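Home | Notebook | Projects | Supplies | People | Contact
Search this notebook Go
Print this page | E-mail this entry

Kitchen bench notebook, Binthorpe workshop
Mon 7 December. Counter day!
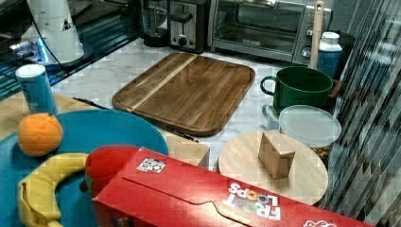

Cutting board

Started with the big one and I'm so glad I did. Dark brown wood, rounded corners, raised rim, and that pale stripe running across it on the slant, which I like more every time I look at it. Gave it the Collado oil, 3 thin coats with a rest between. Sanded the rim at 500 first, by hand, with the grain. I tried 1,000 on a scrap and it came up lovely but the oil just sat there, so 500 it is for anything that meets a knife.

Used 464 g of oil so far out of the big tin (weighed before and after, boards and spoons together). Rhea Yap thinks I'm being heavy-handed. She may be right, her spoons from June still look great and she hardly uses any.

Toaster and toaster oven

Staying on the back of the counter, side by side. Want to do the Bellotar bread test in both with slices off the same loaf - two-slot toaster against the oven, same browning, and see which one keeps the middle soft. My money's on the oven. Unplug both before wiping down, crumbs out first.

Green mug

Best thing on the counter. It's so wide! Soup mug, really. Rhea wants to try the Stimis glaze on the next batch and see if we can get near that green. Need test tiles before we commit a whole kiln load. Ask her about the handle too, I'd like ours like that.

Round board

Light wood, good partner for the dark one. Same oil, one coat only, then see how the color shifts. Take a hot pan to a spare piece before trusting any finish on a trivet.

To do
- more 500 paper
- bread (two loaves, not sliced)
- tiles for Rhea
- find the lid for the oil tin
- second coat on the tall spatula or spoon handle, the pale wood drinks it up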